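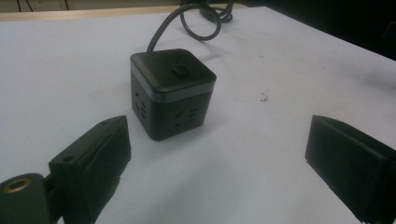 **Rebeca Lloréns Tudela**

**Figura 1.** Regleta compacta en forma de cubo, de color negro, sobre una mesa blanca.

## 4. Discusión: lo que el ahorro declarado no permite afirmar

Los resultados de la sección anterior parecen, leídos deprisa, una confirmación del programa Melis. Los hogares de Dalano que recibieron material para agrupar y apagar aparatos en espera consumieron menos que los del grupo de comparación. Nuestra lectura es más reservada. De los 300 hogares inscritos solo 180 completaron los dos periodos de medida, y no tenemos motivos para suponer que los que abandonaron se parezcan a los que siguieron. Quien devuelve puntualmente un cuestionario sobre electricidad probablemente también apaga el televisor.

La bibliografía divulgativa sobre consumo en espera arrastra un problema anterior. Suele sumar potencias nominales tomadas de etiquetas o de catálogos y multiplicarlas por las horas del año, como si todos los aparatos estuvieran conectados siempre y ninguno se hubiera renovado. El folleto que Stelanetti repartió al inicio de la campaña procede así. La cifra de ahorro que ofrece no lleva intervalo, ni fecha de las medidas, ni indicación de qué equipos se consideraron. La hemos excluido de la comparación.

### 4.1. El punto de corte

En el cuestionario, la pregunta sobre regletas no distinguía entre modelos con interruptor y sin él, ni entre las alargadas y las de formato cúbico (Figura 1). Esta omisión es nuestra y afecta a la interpretación. Una regleta sin interruptor facilita conectar más equipos en el mismo punto y, en principio, podría elevar el consumo residual. Al tratar todas las respuestas afirmativas como una sola categoría, mezclamos dos conductas opuestas. El coeficiente que obtuvimos para esa variable es pequeño y cambia de signo al retirar las viviendas con calefacción eléctrica, de modo que preferimos no interpretarlo.

Tampoco preguntamos dónde se encontraba el punto de corte. Varios participantes anotaron al margen que el enchufe quedaba detrás de un mueble. Son comentarios espontáneos, sin codificar, y no bastan para sostener la hipótesis de la accesibilidad que otros trabajos dan por establecida.

### 4.2. Resolución de los datos

Las lecturas se descargaron de la plataforma Civgate en valores horarios. Con esa resolución, el consumo nocturno mínimo se usa a menudo como estimador de la espera, pero incluye también el frigorífico, el router y cualquier bomba de circulación. En agosto se añade la ventilación. Una reducción del mínimo nocturno es compatible con un cambio de hábitos y también con la sustitución de un frigorífico viejo, dato que no recogimos.

Repetimos el cálculo excluyendo los hogares con más de 200 kWh mensuales. El efecto se reduce y su intervalo pasa a incluir el cero. Puede objetarse que el umbral es arbitrario. Lo es, igual que el criterio de inclusión original del programa, y la conclusión no debería depender de cuál de los dos se elija.

### 4.3. Alcance

Con estos datos admitimos una asociación débil entre participar en Melis y consumir algo menos durante la noche. No vemos base para atribuirla al material entregado ni para extrapolarla a otros municipios. Una asignación aleatoria por edificio, con inventario de aparatos al principio y al final, resolvería parte de las dudas; la persistencia del efecto pasado el primer invierno quedaría todavía por medir.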